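Choosing a Hand: The Lurdale Gripper Trials 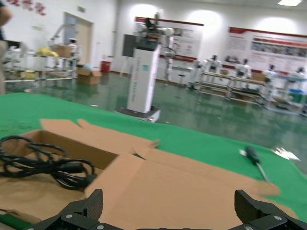

Why does the choice of gripper matter so much when the arm does most of the moving?

The arm decides where the work can be reached, but the gripper decides what can be done there. A poor match between finger and object cannot be corrected by a better arm, and it usually shows itself as a slow, repeated failure that is easily blamed on the software.

The Lurdale laboratory has spent much of the past year testing that position. Its comparison of two-finger grippers was begun at the request of Mohmand, a distributor of electrical spares whose packing benches handle cables, hand tools and small boxed parts. The firm wished to know whether one pair of fingers could serve a whole bench, or whether tool changers would have to be bought for every station.

Four grippers were entered. Two were supplied by Skimimari, one with flat rubber-faced fingers and one with angular, textured pads. Zinditico supplied a third, with fingers that flex around the object, and the fourth was the laboratory's own older unit, retained as a reference. Each was fitted to the same model of arm and run with the same controller, with a small camera at the wrist.

The task set was deliberately plain. Each gripper was required to lift a power cable out of an open cardboard box, to pick up a screwdriver from a cloth-covered table and to move the box itself by one of its flaps. Every gripper made 100 attempts at each task, and the starting positions were changed between attempts according to a printed list.

The screwdriver caused the least difficulty. All of the grippers could hold it by the handle, although the flat fingers allowed it to swing when it was taken too near the end. The textured pads held it more firmly and were also more tolerant of a badly judged approach.

The cable divided the field. A coiled lead has no single shape, and a hold that is secure on one loop may leave the plug caught beneath another. The flexible fingers from Zinditico closed well on several loops together, but they were bulky and often met the wall of the box before they reached the cable. The textured pads entered the box more easily. They did, however, tend to pinch one strand and draw the coil tighter, and the operators took to opening the fingers wider and approaching from the side of the plug.

Box flaps proved to be the most instructive task. Cardboard bends away from a finger that arrives even 5 millimetres too low, and the reference unit, with its thick fingertips, failed here more often than anywhere else.

The wrist camera was itself the subject of some debate. It gives a close view of the fingers and of whatever lies between them, yet that view blurs when the arm moves quickly. Nearly half of the attempts marked as doubtful were eventually settled by consulting a second, fixed camera. The laboratory now recommends that both be fitted from the outset.

The full report runs to 116 pages and was delivered to Mohmand in May. It advises the textured pads for mixed benches and the flexible fingers for stations that handle cable alone, provided that the cartons are replaced by shallow trays. A further round, concerned with pad wear, is in preparation at Lurdale, and both suppliers have agreed to take part.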